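Riltis FAQ: bin picking with self-checked grasps

Questions we keep getting about the Riltis method, collected in one place. Last updated in July. If yours is missing, write to the Orier list and we'll add it.

What is Riltis, in one paragraph?

It's a way for a robot arm to learn which grasps work in a cluttered bin without a person labeling anything. The robot tries a grasp, lifts, looks at the bin again, and compares the two views. If something is gone from the bin and the fingers haven't closed all the way, the try counts as a success. The grasp model trains on those results overnight and starts the next morning a bit smarter. Watching that curve go up is still the best part of my day!

Hasn't this been done before?

Learning from your own tries, yes, many times. What we added is the second look. Older setups we had in the lab trusted finger width alone, and thin things (pens, flat tools, anything with a handle) got marked as misses even when the arm was holding them. Those bad labels pile up fast, and the model learns to avoid thin objects altogether.

How much data did it take?

1550 grasp tries for the main result. We expected to need a lot more. The first 170 are random, just so the model has something to start from, and after that it picks its own grasps.

Where does the model come from?

We start from Hao, our in-house depth network, and retrain only the last 2 layers. Retraining the whole thing was slower and did worse on new objects, which surprised all of us.

Why mix objects instead of using one kind of part?

Because a bin of identical parts lets the model cheat. It learns the part and forgets the grasp. With a mix it has to look at edges, gaps and walls. Hard, soft, round and see-through things all ask for something different from the fingers, and clear plastic is especially nasty since depth sensors tend to look right through it.

Do the bin walls matter?

Hugely. Sloped walls give the gripper more room to come in, but objects lean on them and end up at odd angles. Our early model would happily plan a grasp straight into the wall. We now feed the wall shape in along with the depth view, and that one change helped more than any of the network tweaks we tried (and we tried plenty -- ask Onni Kemppainen about the spring).

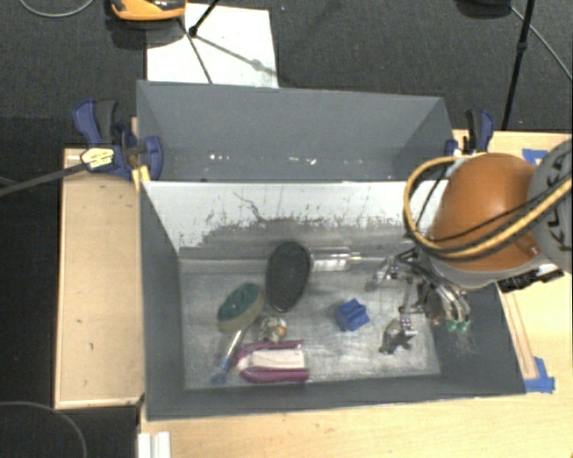
Kwesi Amoah wrote to us that he would rather see the second look dropped once the model is good, as it slows down every single pick. He has a point about speed. We tested checking only every fifth grasp, and the model held steady on objects it knew but drifted on new ones. So for now we keep the check on during training and make it optional afterward.

What happens when two objects come up together?

It counts as a success in the current version. We don't love this. The before-and-after comparison can tell that more than one thing left the bin, so a stricter label is possible, and it's next on the list.

Will it work with my gripper?

If it has two fingers and reports its width, probably. The group at Grondmont got it going on their own arm with new finger limits and a fresh set of random tries. Suction cups need a different success check, which we haven't written.

Can I skip the random tries?

You can, but expect a slow start. Without them the model gets stuck on one favorite corner of the bin.

Where do I report a problem?

Send the log and the depth views from the 5 tries before the failure to the Orier list. Please include the gripper settings too.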